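Lepik Test Kitchen Support: Recipe Fault Record
Subject: Salmon and potato loaf collapses on slicing (Dovard combination oven) 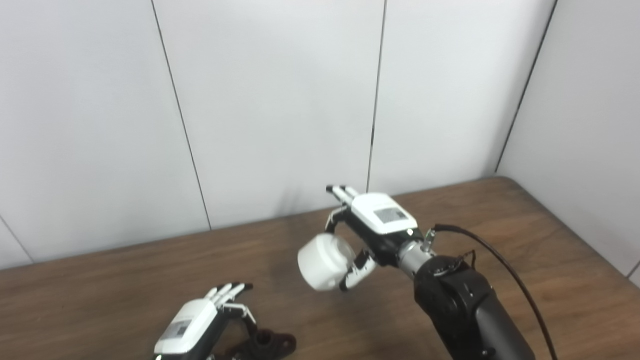

Logged by: Recipe Support Desk, Lepik Test Kitchen
Opened: September 7, 2018
Status: Closed, recipe card amended
Priority: Standard

Summary of the report

The subscriber advised that the Todden Salmon and Potato Loaf, prepared from the printed card, could not be sliced. The outer 4 cm at each end held its shape. The centre remained soft and fell apart when the loaf was turned out. The subscriber had prepared the recipe twice with the same result and requested either a corrected method or a credit for the card set.

Equipment and ingredients as reported

Oven: Dovard combination oven, fan setting
Tin: Jolalden loaf tin, dark finish
Potatoes: washed, all-purpose, boiled whole in their skins
Salmon: tinned, drained
Binding: eggs and fresh breadcrumbs, as per card
Substitutions: light sour cream used in place of the full-fat product

Initial response from the desk

The subscriber was asked to confirm the following before any test was scheduled:

Whether the potatoes were returned to the dry saucepan after draining.
Whether the mash was cooled before the eggs were added.
The shelf position used in the oven.
The period of standing between removal from the oven and turning out.

Subscriber's reply

The potatoes were drained in a colander and mashed immediately. The eggs were added while the mash was still steaming. The loaf was baked on the lowest shelf. It was turned out directly on removal, as the card gives no standing time. The subscriber noted that the top had coloured well and that there had been no reason to suspect the centre was underdone. The subscriber also enquired whether the tin should have been lined on all sides or on the base only.

Test 1

Prepared strictly to the printed card, with full-fat sour cream. Lowest shelf, fan setting. Turned out without standing. The loaf slumped at the centre and the first slice could not be lifted. Fault reproduced. The substitution reported by the subscriber was therefore not required to produce the fault.

Test 2

As for Test 1, with the drained potatoes returned to the saucepan over low heat until the surface was dry and floury. The mixture was noticeably stiffer when spooned into the tin. Sliced result improved, although the centre remained soft and the slices broke when moved to a plate.

Test 3

As for Test 2, with the mash cooled to room temperature before the eggs were added, and the tin moved to the middle shelf. Centre set. Some crumbling at the cut edge. The base had darkened less than in the earlier tests.

Test 4

As for Test 3, with the loaf left in the tin for 20 minutes before turning out. Clean slices obtained from end to end. Slices held when reheated in a frying pan the following morning.

Light sour cream was then trialled in the Test 4 method. The slice was softer and acceptable for serving warm. It is not recommended where the loaf is to be served cold.

Findings

The principal cause is excess moisture in the potato. Boiling in the skin limits the water taken up, but the card omits the drying step that appeared in the original manuscript. The omission occurred when the method was shortened to fit the printed format. The absence of a standing time is a contributing cause. The lowest shelf position is unsuitable for this recipe in the Dovard oven on the fan setting.

No fault was found with the oven or with the tin.

Advice issued to subscriber

Return drained potatoes to the saucepan and stir over low heat until dry. Mash without added milk. Allow to cool before adding the eggs. Bake on the middle shelf and test the centre with a skewer, which should come out clean. Leave in the tin for 20 minutes. Line the base and the two long sides with baking paper, leaving an overhang for lifting.

A loaf that has already collapsed may be chilled, shaped into patties, coated in breadcrumbs and fried, provided it has been refrigerated promptly.

Corrective action

Card 47 has been amended to include the drying step, the shelf position and the standing time. The corrected card will be supplied with the December mailing. Subscribers holding the earlier printing may request a replacement from this desk at no charge. The web version of the recipe has been updated.

Related records

Card 47, query regarding use of fresh salmon in place of tinned: answered, no change to card.
Card 47, query regarding freezing: open, awaiting test.

Closing note

The subscriber repeated the recipe using the amended method and reported that the loaf sliced satisfactorily. The request for credit was withdrawn. Record closed.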